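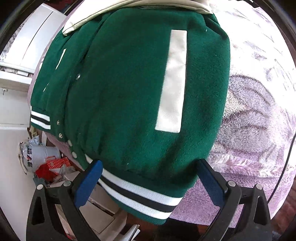

Hand-held gripper at the striped hem of a green jacket.

Gripper technician, part-time, Dastatgate

Clinar is looking for a technician to set up and look after one hand-held gripper used on clothing. The post is 60 per cent and starts in September.

You will:
- check the pivot pins and linkages before each session
- replace worn blue finger pads and line them up so the tips meet evenly
- log each repair on the job sheet
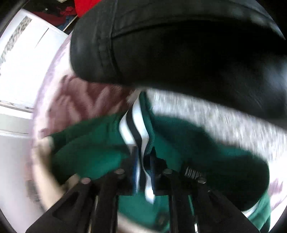 Clinar - Handling Tools Team

Ribbed trim is a good test of pad alignment, so you will spend part of each shift gripping garments yourself. We expect two years of bench work with small mechanisms. Sewing knowledge is useful - we can teach the rest.

You will report to Milan Postma. Send a CV and a short letter to Nestor Tolentino, quoting reference 1263.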